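Dretar Clolwood semi-automatic gearbox conversion, long-term review

Posted April 6, 2018

My left knee has been sending me letters of complaint for years, mostly from the ring road. The sensible answer was to sell the car and buy an automatic. The answer I chose was the Dretar Clolwood, a kit that works the clutch for you and leaves your ordinary manual gearbox where it is.

In the box you get an electric actuator, a control unit the size of a paperback, a loom, a replacement gear knob with a sensor in it and a manual translated by someone with a grudge. You still move the lever yourself. The clutch pedal stays on the floor, looking unemployed.

Dretar says 5 hours to fit. It took me 14, spread over two weekends, and a fair part of that was spent upside down in the footwell looking for a grommet the manual calls "the evident hole". A garage would have been quicker, but I had already told people I was doing it myself.

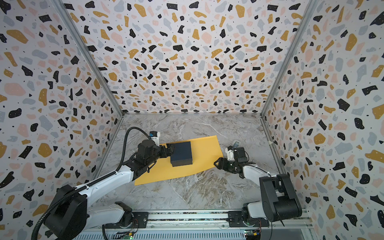
Once it's in, you have to teach it where the bite point is. This means starting the engine, pressing a button and sitting very still while the car makes noises like a dentist's chair. Mine needed six attempts. On the seventh the light went green and I drove to the shops feeling like an airline captain.

In traffic it is very good. Creeping along at walking pace, it takes up the drive more smoothly than I ever did, and my passengers have been tactless enough to say so. Changes from second to third are clean if you lift off the throttle a little. Changes from first to second are not, whatever you lift.

Hills are its weak spot. There is a setting called Sistance, which is meant to hold the clutch ready for a steep start, and on anything gentle it does. On the climb out of Carrillo it hesitated for almost as long as the driver behind me was prepared to tolerate. Use the handbrake, as your instructor told you.

The gear knob has a cheap seam down one side that you will find with your thumb and never lose again. A better one is promised for June, at extra cost — naturally.

I paid £140 for mine second-hand, still sealed, and at that price I'm happy. The knee has stopped writing. Get the kit if you sit in queues every day, and borrow someone with small hands for the footwell.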